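Print this page
E-mail this page to a friend
Search: type a word, e.g. magnet

HOW TO TEACH A ROBOT ABOUT CUPS

Picking up a paper cup is easy. You have been doing it for years and have probably only squashed a few. For a robot it is dreadful. Squeeze too hard and the cup crumples. Squeeze too gently and it falls on the floor, where robots are no help at all.

At the Rorkville robot club, the members spent the winter on a project called Zirkik. The idea is simple. A person does the job first, using the same sort of fingers a robot has – two flat pads that open and close. The computer keeps a record of every move. Each go is called a demonstration, and by June the club wants 1,000 of them. So far it has 142.

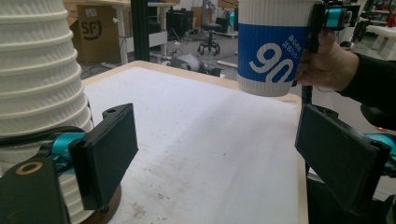
Grippers and paper cups at the Zirkik table.

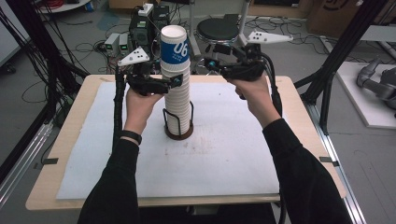
Fraser Menzies, who is twelve, did 20 goes in one afternoon and says his thumbs have never forgiven him. Mathis Arnaud runs the club and makes everybody do it a bit differently each time. If every go were the same, the robot would learn one move perfectly and be baffled when a cup stood slightly to the left.

Mistakes are useful too, up to a point. The club keeps the wobbly goes in a separate folder. It is quite a full folder.

Try it yourself: hold two rulers, one in each hand, and move a paper cup across the table with them. Use an empty cup. Your carpet will thank you.

More for young inventors
Why do magnets stick?
The Gresgate bridge made of spaghetti
What is a sensor?
Build a Vasseur wind-up car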